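Section 4: Sending a Creature Request

This section explains how supporters of the Nimwood Bestiary can ask for a creature to be reviewed. Please read it to the end before you fill in the form. Old requests from the Wakholm forum were already moved, so you do not need to send them again.

4.1 Before you start

You need a supporter account with a confirmed e-mail address. Free readers may use the same form, but their requests go to the open list, and we choose from this list once per month.

4.2 Filling in the form

1. Log in and open the page "My Requests".
2. Press "New creature".
3. Write the name of the creature and the game, book or film where it appears. If it has several names, write the most common one first.
4. Choose a category. For a creature that fits in two categories, choose the one you like better. Floor Nijs will correct it if necessary.
5. Explain why you like the design. The limit is 2000 characters, spaces included.
6. Add up to 12 links to reference art. Put the official art at the top.
7. Press "Save draft", check the preview, and then press "Send".

Note: A draft stays in your account for 80 days. After that it is deleted and we cannot bring it back.

Caution: Do not press "Send" two times. The second request replaces the first one, and you lose your place in the list.

4.3 Your own creatures

You may request a creature which you designed yourself, such as the Vogler or the Jarka from our reader gallery. Tick the box "I am the artist". If you made it together with a friend, your friend must also agree by e-mail. 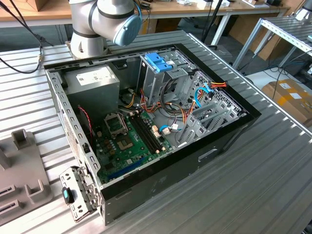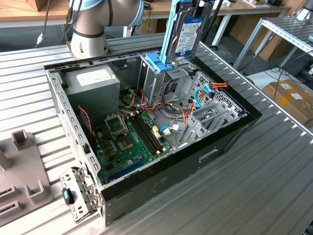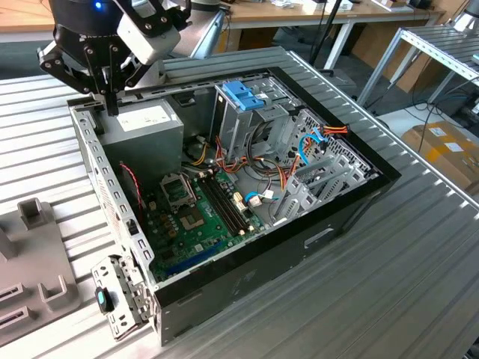 4.4 After sending

Your request gets the status "Waiting". When Kaede Sakamoto starts to write the review, it changes to "In work", and from this moment the text cannot be edited. You can still add links.

Note: Nearly all questions we receive are about the status "Returned". It means that some information is missing. Open the request, read the comment in the yellow field, and send it again within 10 days to keep your place.

To cancel a request, open it and choose "Withdraw". You can then use the free place for a different creature in the same month.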